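Common Room Tables: Progress Report to the Tristov Fund
March 2023
By Arben Petek

The grant paid for table coverings, storage and clearing supplies in the shared dining rooms at Flilatstead and Villalobos. Spending to date is $2,087. Work started in November, and both rooms are now in regular use.

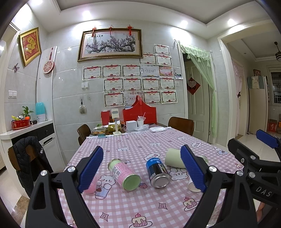 Clearing up after a meal or snack is still the slowest part of the day. People leave the table once they have eaten, and cans and cups stay behind. The gingham cloths were chosen because they make a plain room look more cheerful, but the pink and white checks with bears, strawberries and cake slices are busy, and small items are easy to miss among them. Cans left lying on their sides are the main worry – they roll. We now ask that cans go first, then cups, then food containers, and that the cloth is wiped last.

Under the old routine, a full clear took 37 minutes across both rooms. It now takes 29.
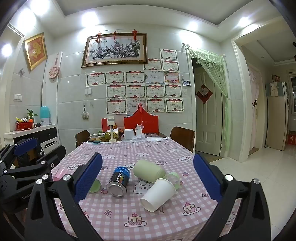

The sorting bins from Prondell came in one size too small and have been exchanged at no cost. Lids and cups go in separate bins, which has cut down on repeat sorting. We still need a better place for things people want to keep, such as half-finished snacks and personal items.

The next report is due in 90 days and will cover laundering and replacement cloths.

Related items
Flilatstead dining room: opening hours
Villalobos storage plan
Table clearing checklist

Contact the project office | © Tristov Fund | Back to top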